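# Butcher-block table FAQ

I get the same questions about my work table over and over, so I've finally put the answers in one place. (Updated 3 March 2026, mostly to fix the oil section, which was a mess.)

**Is it a real butcher block or a veneer?**

Real! I bought it as a secondhand top from a guy in Fardale who was closing his shop. He wanted 202 dollars, I offered 200, and we both pretended that was hard bargaining.

**Why are the strips all different colors?**

They came that way. You get tan next to honey next to something a bit red, and I love it. If you want an even color you'll have to stain it, and then please don't tell me about it.

**What do you put on it?**

Plain mineral oil, 3 coats when it was new to me and then one every August. I rub it in with an old T-shirt, leave it overnight and wipe off whatever is still sitting there in the morning. I tried wax on top for a while and hated how my paper slips stuck to it.

**Don't mugs leave rings?**

Sometimes, yes. I'm a terrible coaster person. A fresh ring usually comes out with a little oil and some patience, and an old one needs fine sandpaper, going with the grain. Sand a wider patch than you think you need or you'll end up with a pale spot. 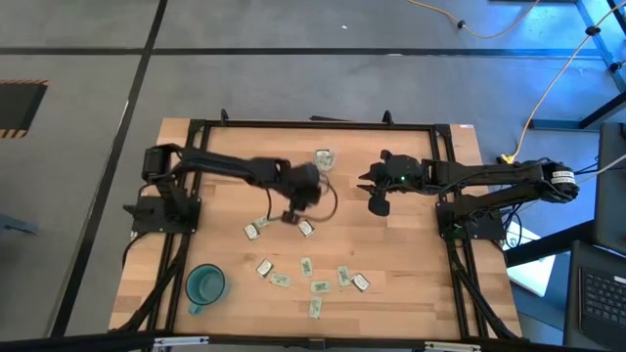

*The table in use, with cards and slips out and the teal mug at lower left.*

**Do you ever clear it off?**

When I oil it, so once a year! The rest of the time I sweep the cards into one pile, wipe half the table, move the pile over and wipe the other half. A barely damp cloth is plenty. If crumbs get down between things, I use a dry paintbrush.

**Is a concrete floor okay under a table like that?**

Mine has been fine. I'd check for wobble before you load anything heavy on it, though, and shim the low leg first. Torben Rieger wrote to tell me he uses folded cardboard, and I've stolen the idea.

**Can I cut food on it?**

You could on a clean one, I guess, but I don't. It's a work table and I'd like it to stay free of onion.

**Would you buy a new one?**

I priced one at Keva when I was feeling rich. It was 2095 dollars before delivery, and I went home and oiled the one I have.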